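4.2 分拣工位的改造与岗位变化

Fondari 的退货处理车间是我们三个田野点里变化最有意思的一个。改造之前，每个班次的拆检员都要站在料箱边上，弯腰把混在一起的零散物件一件件捡出来，再分别放到后面的传送带上。物件没有固定形状，软的、硬的、扁的、细长的都有，长期以来这道工序被认为“只能靠手”。我们在访谈中反复听到同一句话：最累的地方是腰，最烦的地方是要一直低着头。

新工位由 Taditz 项目组与车间共同搭建，沿用了原来的台面高度，取件动作交给一台装有多指夹爪的机械臂。夹爪的抓取姿态由操作员在试运行阶段逐类标定，标定记录存入名为 Wukden 的任务库。值得强调的是，标定这件事从一开始就由车间的人来做。拆检员 Dorottya Fodor 在这条线上干了多年，她对“哪种东西该从哪一头夹”的判断，比我们最初写进程序的规则要准得多。前 52 条抓取规则里，有 20 条是她和同班的 Máté Katona 改写的，这让我们非常兴奋！这些规则以前只存在于手上，换班时口头带一句，现在第一次有了可以查阅、可以争论的文字形式。

料箱里最难处理的情形出现在靠近箱壁的位置（图 3）。物件一旦贴着侧壁或前壁，手指就缺少下探的余地，深色扁平物与金属箱底之间的高差也很小。人手遇到这种情况会先把东西拨开再捡，动作快到本人都说不清楚。我们请拆检员放慢动作讲解时，他们常常要试上几次，才能把“拨”和“捡”分开来说。
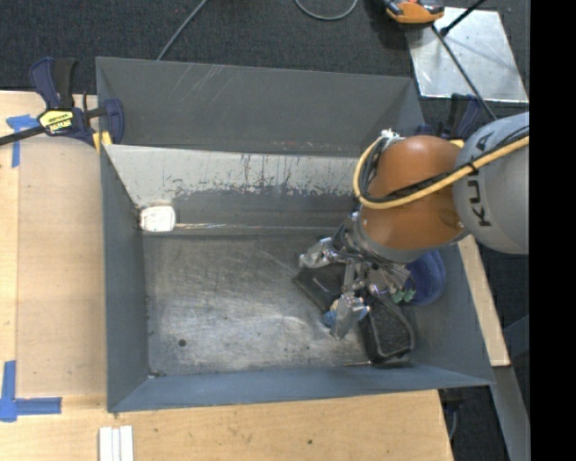
图 3　料箱取件工位。多指夹爪伸入金属料箱，下方及周围聚有数件物品；料箱上缘以夹钳固定。

拨动动作后来被单列为一类任务，操作员可以在抓取之前插入一次横向推移。这个改动看起来很小，对岗位的影响却相当大。在旧流程中，遇到难取的物件，拆检员自己顺手就解决了；在新流程中，他们需要判断是让机械臂先推再取，还是暂停后由人介入。换句话说，工作的重心从“取”移到了“判断怎么取”。Tibor Szalai 在访谈中形容，他现在一个班下来腿不怎么酸，眼睛倒是比以前累。这一点我们认为必须认真对待，后文 5.1 节会讨论显示界面的亮度与轮换间隔。

我们共整理了 191 段现场笔记，其中关于夹钳和蓝色定位胶带的内容多得出乎意料。料箱位置稍有偏移，标定就要重做，因此班组在台面上贴了胶带作为参照，并约定谁动过料箱，谁就在交接本上写一笔。没有任何操作手册提到过这个做法。后来 Nishad 分厂搭建同类工位时，班长 Tibor Fekete 直接把交接本的格式要了过去，连栏目顺序都没有改。我们很看重这类细节，它说明自动化工位的稳定运行离不开一线人员持续的、往往不被计入工时的维护劳动。

岗位安排方面，原班组成员全部留任，职责分为监看、介入和标定三项，每两小时轮换一次。标定岗最受欢迎，也最容易引起意见：最初只有两个人受过培训，其他人觉得“好玩的活儿都让他们干了”。车间在 3000 次试抓取结束后扩大了培训范围，抱怨随之减少，但监看岗的单调感仍然突出。有两位受访者表示，宁愿回到手工拆检，至少时间过得快一些。Miklós Major 则持相反看法，他在监看时养成了记录失败抓取的习惯，其中若干条已被收入任务库。

上述差异提示我们，同一套设备对不同的人意味着不同的工作。下一节将依据轮换记录，比较三类岗位在一个班次内的介入频率和自评疲劳程度。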